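홈 > 회사 소개 > 우리가 일하는 방식

안녕하세요, 율츠카(Jultska)입니다

저희는 천을 만지는 회사예요. 옷을 만드는 건 아니고요, 로봇이 천을 집고 펴고 접는 법을 배우게 하는 연구를 합니다. 처음 만난 분께 이렇게 소개하면 열에 아홉은 "빨래 개는 로봇이요?" 하고 되물으시는데, 음, 반은 맞습니다. 집에서 쓰는 빨래 로봇을 팔지는 않지만 빨래를 갤 때 필요한 그 손맛(!)을 데이터로 옮기는 일이 저희 본업이거든요.

이 페이지는 원래 회사 연혁이랑 대표 인사말이 들어가 있던 자리인데, 제가 다시 쓰겠다고 우겨서 이렇게 됐습니다. 저는 여기서 데이터 수집과 학습 쪽을 맡고 있고, 글은 좀 길게 쓰는 편이에요. 바쁘신 분은 맨 아래 연락처로 바로 내려가셔도 괜찮습니다. 저는 계속 떠들고 있을게요.

어쩌다 천이었나

처음엔 저희도 남들처럼 상자를 집었습니다. 상자는 참 착해요. 모서리가 있고, 집으면 그대로 따라오고, 내려놓으면 내려놓은 모양 그대로 있습니다. 그런데 4월에 물류 쪽 과제를 하나 끝내고 나서 고객사 담당자분이 지나가는 말로 "그럼 수건은요?" 하시는 거예요. 다음 날 수건 한 장을 책상에 던져 놓고 기존 모델을 돌려 봤는데 결과가 처참했습니다. 그리퍼가 허공을 집고, 수건을 밀고, 밀린 수건 때문에 카메라가 헷갈리고, 헷갈린 채로 또 허공을 집고... 다 같이 모니터 앞에서 한참을 웃다가 조용해졌던 기억이 나요.

천은 모양이라는 게 없습니다. 같은 수건을 같은 높이에서 떨어뜨려도 매번 다르게 구겨지고, 한쪽을 들면 반대쪽이 딸려 오다가 어디선가 접혀 버려요. 물체의 자세를 추정해서 집는 지점을 계산하는 방식으로는 자세라는 말부터가 애매해집니다. 그래서 저희는 계산을 조금 내려놓고 사람 손이 하는 걸 따라 배우는 쪽으로 방향을 틀었어요. 그때부터 지금까지 쭉 천입니다.

손에 드는 그리퍼, 에르케티

저희 연구의 중심에는 에르케티(Erketti)라는 도구가 있습니다. 로봇 팔 끝에 다는 그리퍼를 사람이 손에 들고 쓸 수 있게 만든 거예요. 여기에 어안 렌즈 카메라를 붙여서, 사람이 도구를 들고 천을 집으면 그 과정이 그리퍼의 시점 그대로 기록됩니다.

왜 로봇을 직접 조종해서 데이터를 모으지 않느냐고 많이들 물어보세요. 저희도 해 봤습니다! 원격 조종으로 수건 한 장을 접는데, 조종하는 사람도 지치고 로봇도 느리고, 무엇보다 동작이 부자연스러워요. 사람은 천 귀퉁이를 집기 전에 살짝 밀어서 주름을 하나 세우고, 그 주름을 집거든요. 원격 조종을 하면 이 '살짝 밀기'가 거의 사라집니다. 힘이 손끝에 안 느껴지니까 조심조심 위에서 내려와 집기만 하게 돼요. 도구를 손에 직접 들면 그 버릇이 고스란히 살아납니다. 저희가 이걸 알아차리는 데 좀 오래 걸렸어요. 데이터가 예쁘게 쌓이는데 성능은 안 오르는 시기가 있었는데, 영상을 나란히 틀어 놓고 보니 두 방식의 손놀림이 아예 다르더라고요.

손가락도 여러 번 바꿨습니다. 딱딱하고 곧은 손가락으로 시작했는데 천을 집을 때마다 작업대를 긁었고, 조금만 각도가 틀어져도 천이 쏙 빠졌어요. 지금 쓰는 건 안쪽으로 둥글게 휜 손가락입니다. 끝이 서로를 향해 있어서 주름을 양옆에서 모아 쥐기가 좋아요. 얇은 천에는 아직도 아쉬운 점이 있는데 그 얘기는 뒤에서 할게요.

학습은 이렇게 합니다

모은 기록은 토시(Tosh)라는 내부 파이프라인으로 들어갑니다. (이름의 유래는 물어보지 말아 주세요. 회의가 길어진 날 정해졌습니다.) 토시가 하는 일은 크게 보면 정리예요. 카메라 영상에서 도구의 움직임 궤적을 복원하고, 손가락이 벌어진 정도를 맞춰 붙이고, 궤적이 튀는 구간은 걸러 냅니다. 하얀 작업대에 특징점이 적어서 위치를 놓치는 일이 초반에 꽤 있었는데, 그럴 땐 작업대 너머의 배경이 큰 도움이 돼요. 넓은 화각을 고집하는 이유이기도 합니다. 가장자리가 심하게 휘어 보여도 저희는 그 휘어진 부분까지 다 씁니다.

그다음은 모방학습입니다. 지금 보이는 장면과 바로 직전의 움직임을 넣으면 앞으로의 짧은 동작 묶음을 내놓는 정책을 학습시켜요. 한 동작씩 예측하게 했더니 로봇이 천 앞에서 머뭇머뭇 망설이는 버릇이 생겨서, 묶음으로 내놓게 바꿨습니다. 머뭇거림은 확 줄었고 대신 가끔 너무 자신만만하게 틀려요. 어느 쪽이 더 나은지는 팀 안에서도 의견이 갈리는데 저는 자신만만한 쪽이 좋습니다. 틀렸을 때 왜 틀렸는지가 훨씬 잘 보이거든요.

그래서 결과는요?

자랑 좀 하겠습니다. 가장 최근 내부 평가에서는 구겨진 천을 작업대에 놓고 로봇이 귀퉁이를 찾아 집어 올리는 시도를 183번 했어요. 시작 모양은 매번 손으로 새로 구겨 놓았고, 학습에 쓰지 않은 천도 섞었습니다. 성공률을 이 페이지에 크게 적자는 의견도 있었는데 제가 말렸습니다. 성공의 기준을 '집어 올렸다'로 잡느냐 '귀퉁이를 제대로 집어 올렸다'로 잡느냐에 따라 숫자가 꽤 달라지는데, 숫자만 떼어 놓으면 그 차이가 안 보이니까요. 궁금하신 분께는 평가표를 통째로 보여 드립니다. 메일 한 통이면 돼요.

대신 실패 얘기를 해 볼게요. 저희는 실패를 네 가지로 나눠서 기록합니다. 허공을 집은 경우, 두 겹을 한꺼번에 집은 경우, 들다가 놓친 경우, 그리고 귀퉁이가 아닌 가운데를 집은 경우. 허공 집기는 많이 줄었고, 가운데 집기도 데이터를 늘리니 같이 줄었어요. 제일 끈질긴 건 두 겹 집기입니다. 천이 포개져 있을 때 위에서 보면 한 겹인지 두 겹인지 사람 눈에도 잘 안 보이거든요. 사람은 손가락으로 비벼 보고 아는데, 지금 저희 도구에는 그 비비는 감각이 없습니다. 그래서 요즘은 집은 다음 손가락을 미세하게 엇갈려 움직여 보고, 그때 주름이 어떻게 따라오는지를 영상으로 판단하는 방법을 시험하고 있어요. 아직 초기 단계라 큰소리는 못 치겠지만 첫 결과를 보고 제가 의자에서 벌떡 일어난 건 사실입니다.

얇은 천은 여전히 어렵습니다. 두꺼운 면은 주름이 서서 버텨 주는데, 안감처럼 하늘하늘한 천은 세워 놓은 주름이 손가락이 닿기도 전에 주저앉아요. 접근 속도를 낮추면 조금 나아지고, 너무 낮추면 로봇이 하루 종일 한 장을 붙들고 있게 됩니다. 적당한 선을 찾는 중이에요.

모닉스 과제 이야기

지금 저희가 가장 많은 시간을 쏟는 건 모닉스(Monix) 과제입니다. 세탁 공장에서 건조가 끝난 천을 한 장씩 떼어 내 다음 공정에 넘겨주는 일인데, 말로 하면 한 줄이지만 색도 크기도 제각각인 천이 엉켜서 나오니 실험실에서 잘되던 게 하루아침에 안 되기도 해요. 처음 현장에 갔을 때는 조명이 달라서, 두 번째는 천이 저희 생각보다 훨씬 뻣뻣해서 고생했습니다. 현장에서 일하시는 분들이 한 손으로 툭 털어서 떼어 내시는 걸 보고 다들 입을 벌리고 서 있었어요. 그 '툭 털기'를 배우게 하는 게 다음 목표입니다.

과제를 하면서 수집 방식도 바뀌었어요. 예전에는 연구원이 한자리에서 오래 모았는데, 지금은 30분 단위로 사람을 바꿉니다. 한 사람이 오래 하면 손이 익어서 너무 깔끔한 동작만 남더라고요. 조금 서툰 동작, 한 번 놓쳤다가 다시 집는 동작이 섞여야 로봇도 놓쳤을 때 다시 집을 줄 압니다. 그래서 신입분들의 첫날 데이터를 저희는 아주 귀하게 여겨요. 진심입니다!

함께 일하는 분위기

저희 팀은 작고, 기계 만지는 사람과 코드 짜는 사람이 같은 작업대에 둘러앉아 일합니다. 손가락 형상을 바꾸면 그날 바로 천을 집어 보고, 별로면 그날 바로 떼요. 새 모델은 3회 연속으로 같은 평가를 통과해야 기본 모델이 됩니다. 한 번 잘된 걸로 들떴다가 다음 날 풀이 죽은 적이 너무 많아서 생긴 규칙이에요.

면접 때는 천을 한 번 접어 보시라고 부탁드립니다. 잘 접는지 보려는 게 아니라(저도 못 접습니다) 접으면서 손이 뭘 하고 있는지 말로 설명해 보시라는 거예요. 의외로 어렵고, 의외로 재미있습니다. 이걸 재미있어하시는 분이라면 저희랑 잘 맞을 거예요. 전공은 크게 따지지 않습니다. 섬유를 전공한 동료가 주름에 대해 해 준 설명이 저희 손실 함수를 바꾼 적도 있으니까요.

연구실 견학도 받습니다. 하반기 견학 신청은 8월 8일 월요일부터 열리고, 학교나 연구 동아리 단위로 오셔도 좋아요. 오시면 에르케티를 직접 들고 천을 집어 보실 수 있습니다. 집에서 안 쓰는 천을 가져오시면 더 반갑고요. 처음 보는 천은 언제나 환영이에요.

공동 연구 문의는 형식 없이 편하게 보내 주세요. 이런 천이 있는데 로봇이 집을 수 있겠느냐, 그 정도 한 줄이면 충분합니다. 가능하면 가능하다고, 모르겠으면 해 보고 말씀드리겠다고 답장드려요.

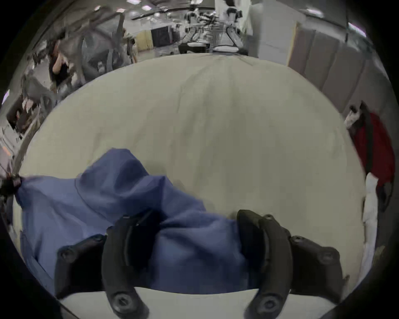 답장은 대개 제가 씁니다. 그래서 좀 길어요. 실험이 몰리는 주에는 늦어질 수 있는데, 그럴 땐 한 번 더 찔러 주셔도 됩니다. 메일 제목에 천 종류를 적어 주시면 제가 제일 먼저 열어 봅니다.

분류: 회사 소개, 로봇 연구

문의하기 | 개인정보 처리방침 | © Jultska. All rights reserved. | 맨 위로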